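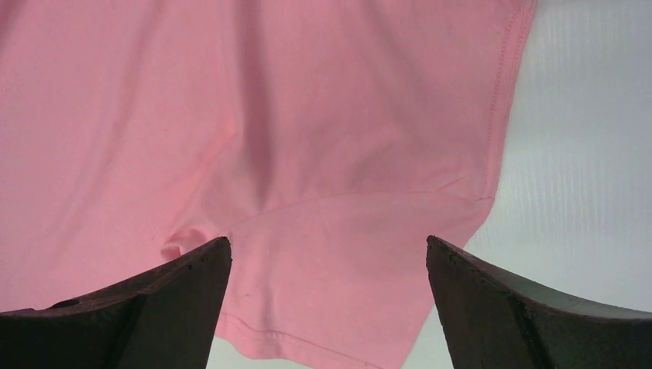 Shrinkage and Color Loss in Cotton Jersey Under Household Washing

Final Project Report, Textile Care and Materials
Submitted by Matvii Ivanyshyn and Laurinda Peixoto
Project advisor: Margarida Serrano

1. Background

Cotton jersey is a knit fabric used widely in everyday clothing. Its looped structure allows it to stretch and recover, but the same structure makes it more likely than a woven cloth to change shape in the wash. During knitting and finishing, the loops are held under tension. Water and agitation allow them to relax, and the fabric usually becomes shorter and sometimes wider.

The purpose of this project was to compare two washing temperatures and two drying methods, and to record their effect on the length, width and color of dyed cotton jersey. The work was carried out in the textile laboratory at Kandholm between January and March.

2. Materials

The fabric was supplied by Amemel as a single dyed roll, so that all specimens came from the same lot. A total of 80 specimens were cut. Each specimen was marked with a square measuring 300 mm on each side, using permanent textile ink. The cut edges were overlocked to prevent curling, which is a common problem with single jersey.

The detergent was an unscented powder sold under the name Londar. It contains no bleach. The same measured dose was used in every load.

3. Method

Specimens were divided evenly among four groups: cool wash with line drying, cool wash with tumble drying, warm wash with line drying, and warm wash with tumble drying. Polyester ballast was added to bring each load to the same dry weight.

After drying, specimens were laid flat on a smooth surface and left overnight in the conditioning room before measurement. Length and width were each taken at three positions and averaged. Both authors measured every specimen separately. Where the readings differed by more than 2 mm, the measurement was repeated.

Color was judged against a gray scale under a standard lamp. Horácio Macedo of the laboratory staff served as second assessor and was not told which group a specimen belonged to.

4. Results

Drying method had a greater effect on length than washing temperature. Both tumble-dried groups lost more length than either line-dried group. Width changed little in all groups, and a few line-dried specimens became slightly wider.

Most of the length loss took place in the first wash. Later cycles added smaller amounts, and the line-dried groups had nearly stopped changing by the end of the test.

Color loss followed a different pattern. The warm-washed groups were rated paler than the cool-washed groups regardless of how they were dried. Surface fuzz was noted on the tumble-dried specimens and made some of the gray scale ratings difficult to agree on.

5. Limitations

Only one fabric and one shade were tested. Flat specimens do not carry the seams, ribbing or hems of a finished garment, and these parts may shrink at a different rate from the body. The dryer had no moisture sensor, and some loads may have been dried longer than necessary.

6. Acknowledgments

The authors thank Deolinda Correia for instruction in the use of the overlock machine and for her comments on an earlier draft. Raw measurements are held with the laboratory copy of this report.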